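Saturday, 7:40 a.m.

Controller node came up clean on the second try. The first time it died on the same stale lock in the shared memory segment as last week. I have now put the cleanup in the launch script instead of relying on my memory.

Plan for today was the planner, and only the planner. Task is unchanged: get the fingers in next to the drive bays without touching anything that isn't a drive. The tower is a bad environment for a sampling planner. Sheet metal walls, narrow openings, and wires that are in the collision model only as one fat box I drew by hand in April. If I make the box honest, there is no path. If I shrink it, the planner goes straight through the SATA cable and is very pleased with itself.
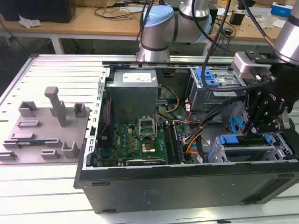 Ran the old Alum config first for a baseline. 15 queries, 700 ms budget each, same start state, goal poses jittered by 3 mm. It found paths for 10. The failures all end at the same place, with the last joint near its limit and the gripper body against the inflated edge of the drive cage. Looked at the inflation radius and found it was being applied twice, once in the mesh export and once in the planning scene loader. Removed it from the export. I don't want to know how long that has been there. (Git says it was me.)

10:20. Reran after the fix. All 15 solved. Did not believe it, so I dumped the trajectories and checked clearance offline against the raw meshes. Clearance is fine at the waypoints. Between waypoints it is less fine, as the edge check steps too coarsely in joint space for an opening this narrow. Halved the step. Planning time went up, still inside the budget.

Felista Odera called about the Foselen logger. Her timestamps drift against the controller clock, and she thinks the fault is on my side. It might be. I stamp joint states at publish and not at read, and that was always lazy. Changed it, pushed to a branch, asked her to pull and compare. No answer yet.

Afternoon went to perception. The wrist view is good for the drive slots and poor for anything behind the linkage, where the gripper hides its own target in the last part of the approach. Osascombe (our pose estimator, Hipólito's name for it) handles this by holding the last confident pose and integrating the arm motion. Reasonable, provided the extrinsics are right. Mine were from before the last remount. Recalibrated, and the residual dropped enough that I stopped blaming the estimator.

The blue latches segment well under the current threshold. The cables do not. A light blue cable and a blue latch are the same thing to a color filter, so I added a shape term and moved the color weight down. Ugly, but it runs at frame rate.
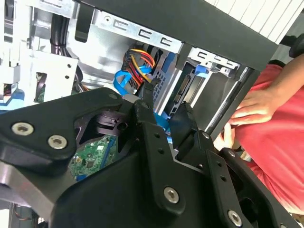

Why not just plan the whole approach with the cables modeled properly? The geometry changes every time something brushes against them, so a detailed model is out of date by the second attempt, and a coarse box plus a force threshold near the goal gives fewer surprises.

Hipólito Sosa disagrees with that and wants a deformable model in Ndung'u, on the grounds that the simulator already supports it. It supports it at a tenth of real time. I said I would look at his branch. Read half of it before dinner. The cable discretization is better than I expected, the contact handling is not.

6:15 p.m. Force threshold still needs tuning. Set it low for now, which means false stops, and I can live with those over a weekend. Wrote the values in the config header with my initials.

Open items:
Duplicate inflation: fixed, needs a regression test.
Edge check step: make it a parameter – it is a constant in two files.
Timestamps: waiting on Felista.
Calibration: store the remount date next to the extrinsics so the loader can complain.

Left the node logging at debug level. Must turn that off first thing on the next run or the disk fills again.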